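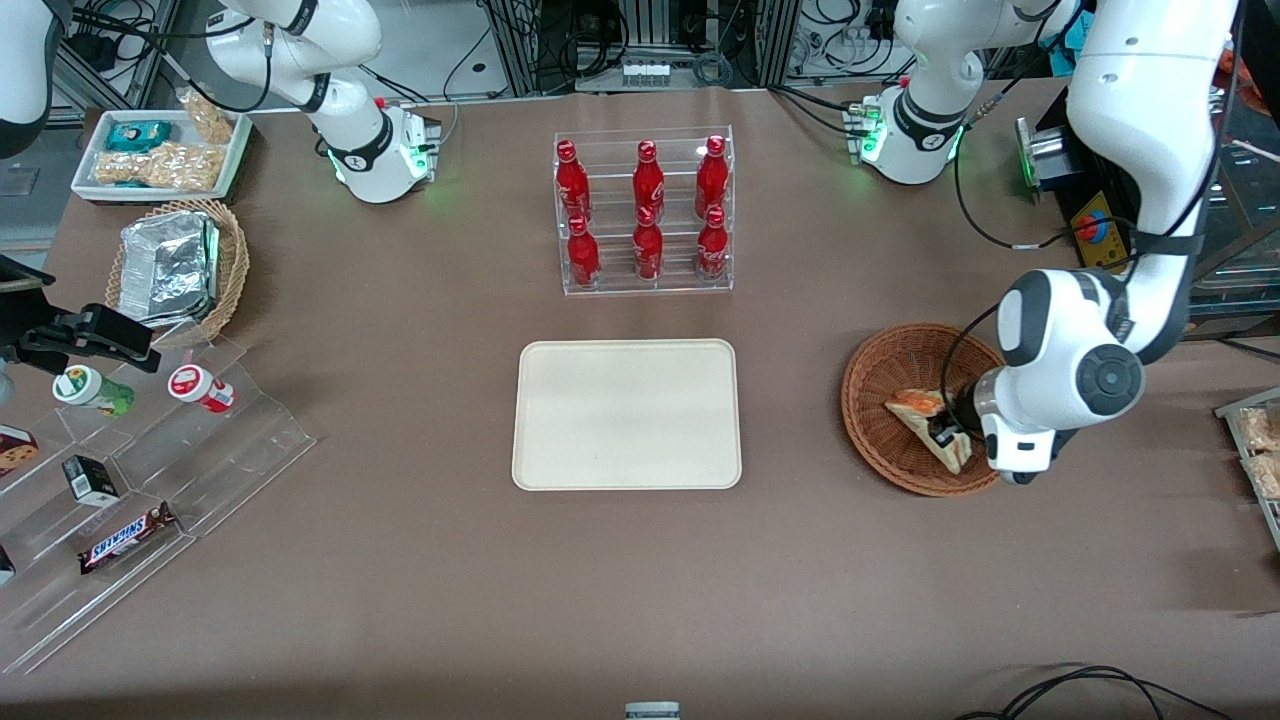

Coca-Cola up on the rack, bars and peanuts in the white tray, and the baskets at the new Mulergate snack table.

The snack table at Mulergate is open, and I went over at 11 in the morning to see it for myself (and, fine, to eat).

If you've worked anywhere on the Draston side of the building you'll know what people had before: one vending machine by the stairs, and a long walk to Oral, the sandwich place on the corner, if the machine ate your dollar. The machine left in September. For a while the choice was Oral or whatever you had in your bag, and I can tell you my bag was not a good choice.

So Sunita Esposito, who runs the front desk, asked the building for a table and a little money to stock it. She got both! The starting budget was $546, and a good piece of that went to trays, baskets and clear plastic racks before she bought a single thing to eat.

"I've seen what happens when you put out a cardboard box of candy," she told me. "By lunch it's all wrappers and one sad mint."

The setup is simple enough. The table is covered in brown paper, which she plans to tear off and replace when it gets grubby. Cold-weather plans include a soup pot, though she's still arguing with the building about an outlet for it. There's a rack with steps in it for the Coke, so the back row sits up higher than the front and you can grab whichever one you like without knocking over its neighbors. Granola and nut bars share a tray with the peanuts, and the foil-wrapped food goes in an oval wicker basket. A big cream tray sits out in the middle for you to put your own pick on while you make up your mind. I made up my mind several times.

Till Hinrichs from Flullside, the print shop upstairs, wanted everything sorted by price. Sunita wanted it sorted by shape, so that round things don't roll and flat things don't get buried. They went back and forth on this for most of a coffee break while I stood there holding a granola bar.

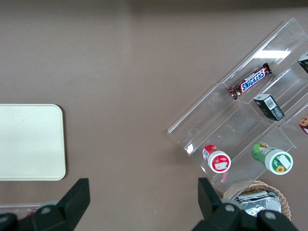 Shape won, at least for now. Till says he'll bring it up again after the first restock, and he did get his way on the price list, which will be printed in type big enough to read without glasses.

You pay by writing your name in the notebook and settling up at the end of the month. Bongani Van der Merwe, who has the office nearest the table and therefore the biggest problem, has already asked whether he can just pay ahead. He can.

Flullside sent an email around asking for requests and got 31 replies, which is a lot more than they got about the parking survey. Ferhat Öztürkmen asked for fruit. Alper Kaplan asked for more peanuts, and then wrote a second time to ask for salted ones. Sunita says fruit is likely, in small amounts, and that she's thinking about the peanuts.

The table is open to anyone who works in the building, upstairs or down, until 6 in the evening. Requests can go in the back of the notebook. Please write neatly, because Sunita spent ten minutes on one that she thought said "pickets" and she'd still like to know if it was yours.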